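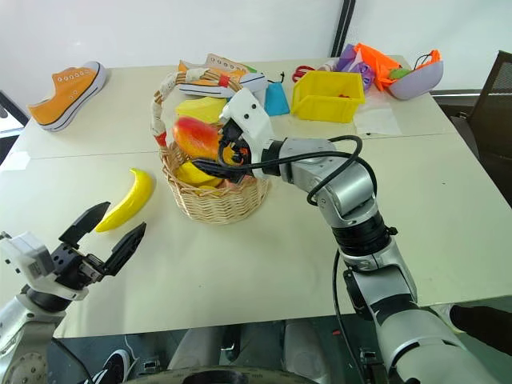
Rocío Salinas puts it bluntly: a price list tells you what the seller wants to talk about.

# Chapter 4: What Will the Arm Really Cost?

Treat every quote with suspicion. The Bundadar quote used in this chapter gives 3007 dollars for a gripper and leaves out spare finger pads, training and repairs. It promises 300 picks an hour — of what, it doesn't say. Ask to see mixed goods handled, and budget for 70 percent of the promised rate until you have your own numbers.

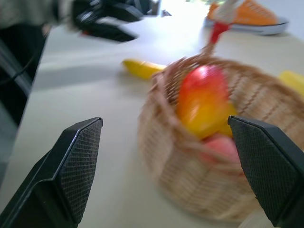
**Figure 4.2** Open gripper fingers at a woven basket of fruit.

Keep 30 percent of the budget unspent through April.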